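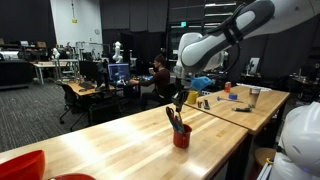 The equipment request for the coming year must be submitted before the end of the week, and I have spent most of today on the budget narrative. The central question is whether to purchase a second large arm or to put the same money into grippers, spare joints and mounting hardware for the arms already in service. The work on the long tables argues for the second course. The black two-fingered gripper is asked to deal with a cup of pens and scissors, a roll of tape, a soda can and a drinking glass, all within one reach, and a single set of fingers is not suited to every one of these. I have therefore placed end tooling at the head of the list.

2019-07-02
Posted by the Laboratory Planning Office

Two quotations were in hand by noon. Galbraith offers a set of interchangeable fingers at 638 dollars, with delivery in 29 days. Vutley offers a comparable set for less, but the price does not include the adapter plate, and the adapter plate is listed separately at 162 dollars. When the plate is added the two offers are nearly equal. Galbraith will accept returns of unopened sets and Vutley will not. I have recorded a preference for Galbraith and attached both quotations to the file.

The matter of cables is less settled. In June I asked that cable replacement be treated as a regular yearly expense and not as a repair, and I have repeated that request in the present draft. A repair must be approved each time it occurs. A yearly line is approved once and can be drawn upon as needed.
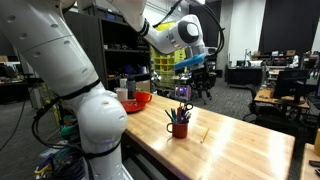
I have also asked for straps and clips in boxes of 100, charged to the same line. They are inexpensive and are ordered far too often in small amounts, each with its own shipping charge.

The Drevinari project will continue through the next budget year and has agreed to carry half the cost of the tooling. Its written agreement has not yet arrived. Until it does, I am required to show the full amount against our own account, and the total will look higher than it should. I have added a footnote to this effect and will remove it when the letter is received.

There remains the question of furniture. I considered asking for adjustable benches and decided against it. The present wood tables are sound, they are heavy enough for the purpose, and any change in table height would oblige us to repeat the setup for every task now on the schedule. The request will be held for a later year.

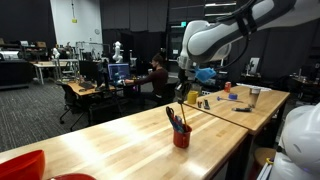
Front table with pens and scissors in the red cup; second table behind.

Hullo, the scheduling software, comes up for renewal in the same period. I am inclined to renew for one year only. The present version does not permit an arm and a desk to be reserved together, and staff have been entering the two separately, with the expected errors. If this is corrected in the next release, a longer term may be considered.

Still to be done: confirm the shipping terms with Galbraith, obtain the Drevinari letter, and ask the business office whether spare joints are to be entered as equipment or as supplies. I had assumed supplies in the draft. If the answer is otherwise, two pages of the table must be redone tomorrow morning.

This site uses cookies to remember your reading preferences. By continuing to browse, you accept their use.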